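I had been meaning to get to the Rustero repair hall open day for years, and every October I managed to miss it, so when the organizers moved it to the start of winter I ran out of excuses and bought a train ticket. It's a lovely ride up the valley, by the way, if you sit on the river side and bring your own sandwich. (The one from the cart cost me more than my socks.)

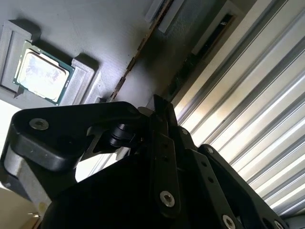
**RUSTERO, December 2022** — The hall used to be a wool warehouse, and on damp mornings people swear it still smells like one. These days it belongs to Kakon, a small outfit that takes in old office computers, fixes what can be fixed and passes them on to schools and libraries in the valley. Once a year they open the doors, put the coffee on and let the rest of us wander through.

Saadet Aksoy met our group at the coat rack and walked us around for most of the morning. She grew up two streets away and had a story for every window, and I'm afraid I kept asking for more of them. Last year Kakon sent out 2587 machines, she told us, and the list of schools waiting for the next batch was pinned up beside the stairs, with some of the names crossed off in green pencil.

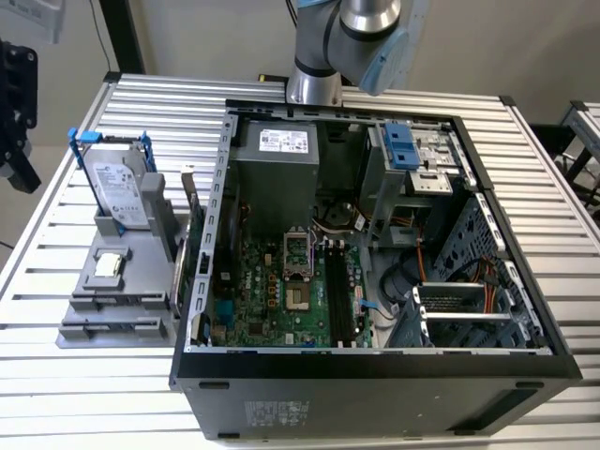 *A desktop tower on its side, with the power supply still in place.*

What I liked best was how plainly everybody talked about money. A refurbished desktop goes to a school for 55 dollars, delivery included, and the town of Wakodetti, just over the pass, took enough of them last spring to fill its whole library basement. The librarian had sent a thank-you card the size of a tea tray, and it hangs in the lunchroom next to the fire drill instructions.

Lunch, I should say, was wonderful! Long tables, lentil soup, a flat bread with onions that I would happily have carried home in my coat. I sat across from Nurhan Akyol, who teaches at the primary school, and we talked for so long about her pupils (and her tomatoes, and a bus route they've been promised since before her daughter was born) that we both missed the start of the afternoon talk.

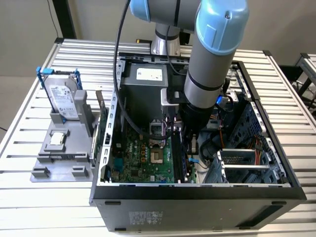
## The afternoon, and a few practical things

The talk was on where the worn-out parts go, and the half I caught was very good. Metal goes to a scrap dealer down the line, and batteries are stored in their own shed until a licensed carrier picks them up. After that I climbed up to the Arabzadeh Room, a pretty little attic library of old computer manuals, with a heater under the window and an armchair I was sorry to leave.

Wear proper shoes, as the yard is cobbled and was slick when I crossed it. The hall can take 400 visitors over the day and it felt pleasantly full by noon, so come early if you want a seat near the soup. The walk from the station is uphill all the way, but there's a bakery at the halfway point. 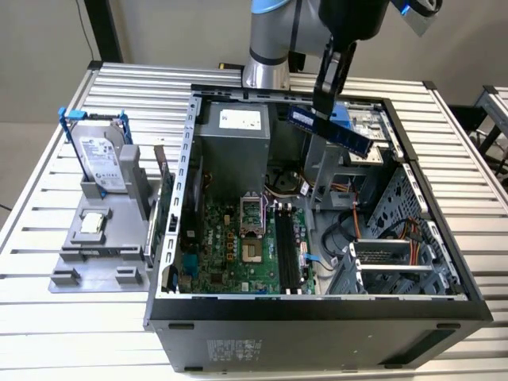
**Can you bring an old computer of your own to the open day?**

Leave it at home and call the front office first; donations are taken by appointment the rest of the year, up to 4 machines per household.

I caught the late train back with a paper bag of that onion bread on my lap and Nurhan's address on the back of my ticket. She wants seeds from my yellow tomatoes, and I've promised to mail them before spring.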